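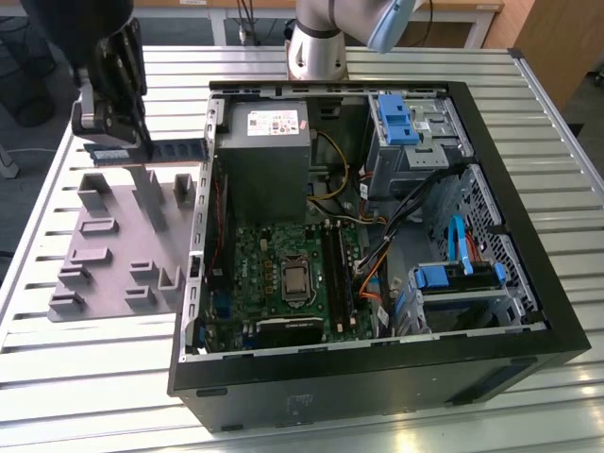 Shahab Ranjbar wanted to know, under my post about cheap home computers, whether a used office tower is still worth bothering with or whether you should just get one of those tiny boxes and be done with it. Fair question! I've been living with one since June and I have a lot of feelings about it, so I'm giving it a proper review instead of a three-line reply.

Mine is a secondhand tower with a Dell board in it, black shell, gray metal on the inside, bought from Flikmont for $40. They sell them as "ready to build" and that word ready is doing a lot of work. You get the case, the board, the power supply and the drive bays. The processor and the memory were extra, in little bags, and I was up until past midnight the first time putting it all together because I'd left it on its side on the dining table and we needed to eat breakfast there.

So, the good part. It's roomy in there. I have big hands and a short temper, and I could get at everything without taking skin off my knuckles (my last computer was a slim one and I still have the scar). With the side off and the tower lying down you're looking straight at the board. The blue plastic bits are my favorite thing about the whole machine. My eyes aren't great in the evening, and having the latch on the optical drive cage and the hard drive caddy in a bright color saved me a lot of squinting. The caddy feels a little flimsy in the hand, I'll admit, but once it's in place I forget it exists. 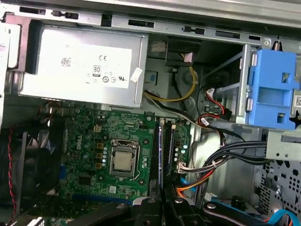
The processor was the part I was dreading and it took maybe a minute. Lift the lever, open the silver frame, set the chip in, close it all back up. The lever needs more push than you'd like, and the first time I stopped halfway, sure I was about to break something. Take it slow and don't touch the contacts. Memory is easier, though I'd get two matching sticks if you can. I started with one to keep the cost down and I'm already shopping for a second.

Now the grumbling. There are two memory slots next to the socket and that's your lot. If you want a monster editing machine, this isn't it, go price something at $890 and good luck to you. The cables also bug me. The yellow and black power bundle just kind of loops across the middle, and the drive cables run every which way. I tried tucking them and gave up. I might try again with some of those reusable ties from Rovo, which I use on everything else in the house.

Flikmont themselves were okay. Shipping was quick, packing was decent, but the case came dusty and I had to go at it with a paintbrush before I wanted to put anything in it. The instructions were one folded sheet with drawings so small I ended up ignoring it.

All in, with the chip, the memory and a drive, I'm well under $300. It does email, bills, music and my mother's photo scans, and it's quiet enough that I keep it by the couch. Shahab, if you've got the floor space, I'd say go for it. If it has to fit on a shelf, get the tiny box.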